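How do I wash a canvas tote without the green handles bleeding?

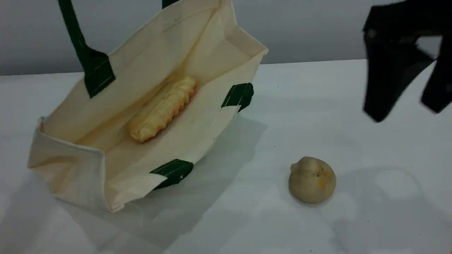

So I have this cream canvas tote with dark green handles, a Fiore one I picked up in January, and it has turned into the play food bag at our house. Right now it's just the toy corn in there, but it usually hauls the whole pretend grocery store (and real crumbs, sigh). I'd love to wash it but I'm scared the green will run into the cream. Also there's a loose thread hanging off the edge. Do I pull it or leave it?

Asked by prarau_porch, 9 votes

Answer 1, accepted

Don't pull the thread! Snip it close to the cloth and put a tiny dab of clear nail polish on the end if you're worried.

For the green, wet a white rag, press it on one of the stitched tabs where the handle joins the bag and hold it there a minute. If green comes off on the rag, spot clean only. If the rag stays white, do a cold soak in the sink with a little mild soap, 20 minutes tops, then rinse and hang it by the bottom so the handles drip away from the canvas. I did my Serico bag like that (navy straps) and it came out fine, just wrinkly. Iron it inside out while it's still damp. And skip the dryer, mine lost 2 inches the one time I forgot.

Answer 2

i throw mine in with the towels on cold, never had a problem. they're all white though so maybe don't listen to me

Answer 3

Wipe the corn down while you're at it, a toothbrush and dish soap gets between the kernels. No idea about the bag, sorry.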